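Rotating Displays in a Small Archive: The River Ferry Records at the Hellwig Reading Room

Project report, Museum and Archive Practice
Submitted 2026-08-19

Background

The Hellwig Reading Room holds the municipal records of Grutow and the papers of several local businesses. It has two public rooms. The front room is for readers. The back room was a map store and is now used for displays, which change when there is staff time to change them. The display before ours was on school attendance registers and had stayed up much longer than planned, so the paper had been exposed to light for longer than the archive's own rules allow.

Our project was to prepare a display on the Skester ferry, which crossed the river below the town until the road bridge opened. We were also asked to write down a procedure that the archive could use again for later displays. This report covers both parts.

The project was supervised by Sieglinde Kohlhase, who looks after the records at Hellwig. Rüdiger Stüber taught the course and read our drafts.

Choosing the material

The ferry company's papers came to the archive with the papers of the Cloken boatyard, which had bought the company's last boat. They had never been fully cataloged. There is a box list, but it was made in a hurry and gives only headings such as "tolls" and "letters, various." We went through the toll books, the letters and the loose plans, and made a long list of anything a visitor could understand without much explanation.

The toll books were the easiest to choose from. They show what was carried on each crossing, and the clerk often added notes on the weather or the state of the landing. The letters were harder. Most deal with late payments. A few concern a long argument with the farm on the far bank over who should repair the ramp, and we used these because they answer each other and can be followed in order.

We left out the share certificates. They look good in a case, but the archive holds many that are nearly the same and they say little about the ferry itself. We also left out a painted notice board, since the paint was lifting and it could not be moved safely.
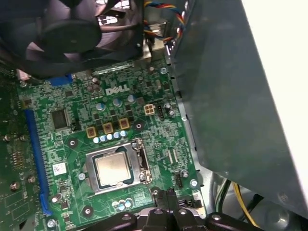 Labels took more work than we had planned for. The first set was printed in dark gray on a tan card to match the old paper, and people standing at the side of a case could not read it. Color contrast matters more than letter size here. The white DELL logo on a green motherboard is still easy to make out when the board is seen at an angle and the letters sit at a slight tilt, and a label in a low case has to work in much the same way. We changed to white lettering on a dark green card for the section headings and black on white for the longer text. We also shortened the text. Each label now gives the date of the document if it is known, what it is, who wrote it, and a sentence on why it is in the case.

For handwritten items we added a transcript beside the original. We kept the clerk's spelling. Where a word could not be read we left a gap in square brackets, and we did not guess at names.

Layout of the room

The back room has five cases. They are flat-topped and cannot be fixed to the wall, so visitors can walk around them in either direction. We first tried to lay out the story by date from the door, but visitors in our trial went to the window side first and met the end of the story before the start. We then arranged the cases by subject: the crossing, the people who worked on it, what was carried, the ramp dispute, and the bridge. Each case can be read on its own.

The window was the main problem. The blind does not close fully and leaves a strip of daylight across the nearest case. We put only copies in that case and marked them as copies on the label. The originals are on the other side of the room. Ms. Kohlhase asked that no item be shown opened wider than it would rest by itself, so the toll books sit on foam wedges cut to fit each spine.

The plans of the landing were too large for any of the cases. We had them scanned and printed at a smaller size. On the print the soundings in the river channel are hard to read, and this is a weakness of the display.
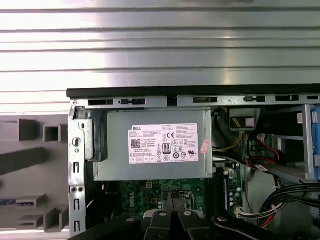 Open desktop computer chassis, side panel removed, with a slotted metal rail near ribbed metal.

The procedure

The second part of the project was the written procedure. It is kept in the front of the display file and follows the order of the work:

Check the condition of each item before it is listed.
Record its box number and leave a slip in its place.
Set the end date of the display before the start date is announced.
Write the labels, then have them read by someone who has not seen the material.
Place the items and note the position of each on the case plan.
Return the items by the slips and sign the sheet.

The end date is the step we think matters most. The registers stayed up too long because no date had been written down. For the ferry display the toll books will be turned to a new page in November so that the same opening is not lit the whole time.

Trial opening

We held a trial opening that ran for three weeks. Visitors were asked to leave comments in a book by the door. Many wrote about family members who had used the ferry, and some of these comments name people who also appear in the wages sheets. The archive has copied them into the file with the writers' permission.

Several visitors asked for a map showing the old landing and the present streets together. We drew one and hung it by the door. Others wanted to know the fare. The fares were in the toll books, but we had not put them on a label, and this has been corrected.

Remaining work

The box list still needs to be replaced by a proper catalog. We described the items in the display in full and started on the letters, which took the two of us almost all of the remaining time. The Cloken boatyard papers have not been touched. There may be a drawing of the ferry among them, as a letter from the yard mentions one, but we did not find it.

The blind has been reported to the building office.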